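Salt, time and temperature: Magdolna Boros on fermenting cabbage

8/27/23

Magdolna Boros weighs everything. At her unit in Stavport the scale sits beside the sink, and no cabbage goes into a crock until its trimmed weight is written on the lid.

"I work at 2 per cent salt by weight," she says. "For 1,000 grams of shredded cabbage, that is 20 grams. Spoons are no good. A spoon of coarse salt and a spoon of fine salt are different amounts."

She began selling sauerkraut at the Usbridge market in May last year and has since filled 3,377 jars. The cabbage comes from a grower at Abernathy, who cuts it the day before delivery. Older heads give up less juice, and she has to press them for longer.

The shreds are salted, left for half an hour, then packed down until the brine covers them. A glass weight keeps them under. Boros holds the room at 18 degrees and starts tasting after 11 days.

"Warmer is faster, but the cabbage goes soft," she says. "At 24 degrees I can have it sour in a week. I would not sell it."

She checks acidity with a meter and moves a batch to the fridge once it reads below pH 3.6. White film on the surface is usually yeast and is skimmed off. Fuzzy or coloured growth means the whole crock is thrown out. 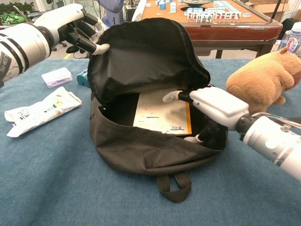 FOOD & DRINK | INTERVIEWS

Asked about caraway, Boros is brief. "One gram per kilo. Whole seed, added with the salt." Juniper she leaves out, having found that it hides the smell of a batch going wrong.

Her next trial is red cabbage with apple, which brings more sugar and a quicker start. She expects to open the first crock in three weeks.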